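Category: Manipulation > Data Collection & Imitation Learning

Two hand-held grippers, desk clearing: does the order of objects matter?

kpisharody
I am writing up a small result from our group and would like opinions before I show it to Satish Nadar. The task is clearing packaging from a desk into a bin, demonstrated with two hand-held grippers. We trained two policies with 100 demonstrations each. In set A the person could pick the items in any order. In set B the person always took the nearest item first. Same rooms, same operators, same training settings.

Set B gives the better policy, and the difference is easy to see. The policy from set A often hesitates between two wrappers, and the fingers close in the middle where there is nothing.

banham_lab
Is this surprising? If the demonstrator is free, the data has many modes, and your policy averages them. Which action head did you use? With plain regression I would expect exactly this result.

kpisharody
Diffusion head, so it should manage several modes. That is why I am asking here.

K_Lahlou
I worked on something similar on the Erkutow project. I think your explanation is only partly right. When people must take the nearest item, they also move slower and their wrist stays lower. So you changed the order and the speed at the same time. Please compare the speed profiles before you say it is the order.

oyewole_m
I agree with Khadija. Also, "nearest" to what? To the left hand or the right hand? For two hands this is not one rule.

kpisharody
Nearest to the front edge of the desk, and either hand is allowed. I should have written this in the first post. About speed, you have a point – I looked this morning and set B is slower. I will resample both sets to the same speed and train again.

gounder77
I do not agree with the whole idea of set B. A real desk is a heap. Foil sticks to other foil, and the bottle rolls when you take the bag next to it. If your operators follow a rule, you lose the recoveries, and those are the most useful part of the data. I would accept a lower number from set A and add more demonstrations.

K_Lahlou
More demonstrations is always the answer when somebody else is collecting them :)

gounder77
Fair. But my point about recoveries stays.

oyewole_m
Can you show what the heap and the bin look like from the wrist? It is hard to judge how much the fingers cover.

kpisharody
Yes, both are from the same place.

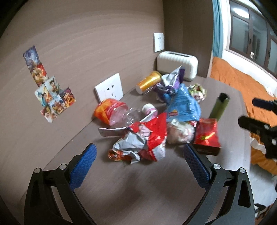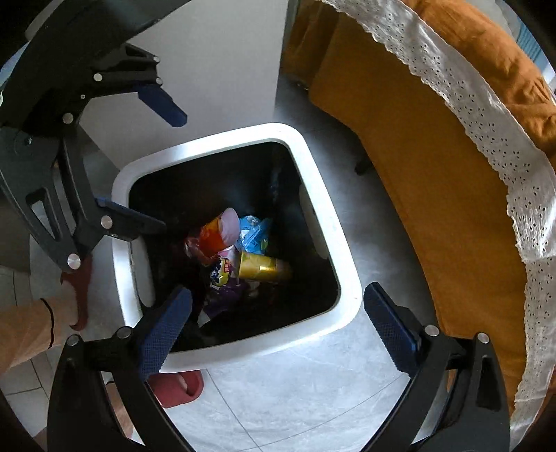 Wrist views, desk first and then bin, with the second gripper partly visible in both.

banham_lab
Thank you, this helps. Over the bin the pads cover part of the rim, and the inside is very dark. I would check the releases separately from the picks. Maybe some of your failures are not about order at all.

kpisharody
Good idea, I have counted them together until now. I will separate them and post again in April.

Last updated: April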